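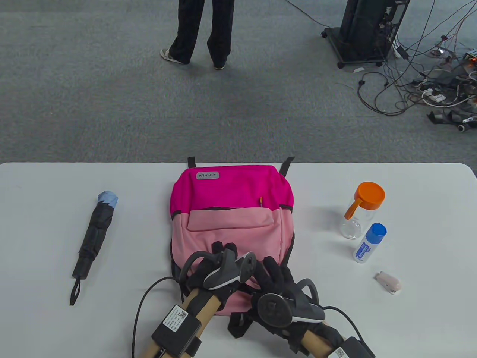 Cheap backpack vs. "buy it for life" – am I missing something?

tamsin_r
Starting classes in Kimden in February and everyone keeps pushing the Korna daypack on me. It costs 50 more than anything else I'd consider. What does that money buy? Every review I find reads like it was written by the company.

pmichalik
I've had a Korna for two years and the seams are fine. The warranty is the point.
– Přemysl Michalík, Bradstead

oldstrap
Have you ever used that warranty? I tried. You pay shipping both ways and they decide what counts as "normal wear." Mine was a zipper, and zippers are normal wear.

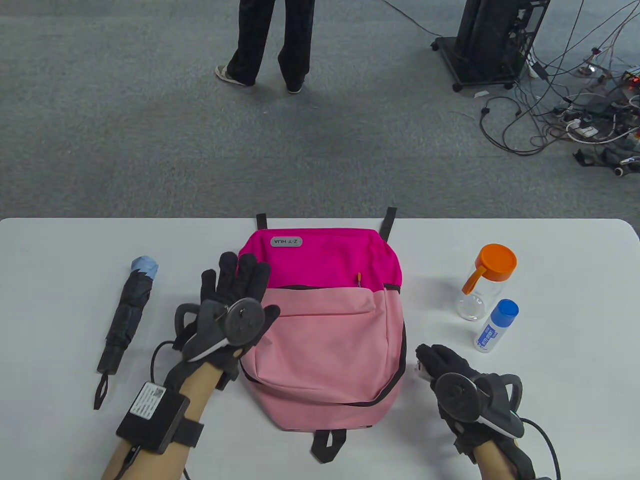
I went back to cheap bags after that. Put the weight you carry in one before you judge it. Plenty of pricey packs feel great empty in the store.

pmichalik
One bad claim doesn't prove much. Hájek fixed my brother's strap for free.

oldstrap
Hájek is a different company.

tamsin_r
The Korna page says "tested to 3,000 openings." Tested by who?

hillside50
By them. Four openings a day and you're past that in a bit over two years anyway. I'd want a number from somebody who isn't selling it.

pmichalik
Fair, but the cheap ones give you no number at all.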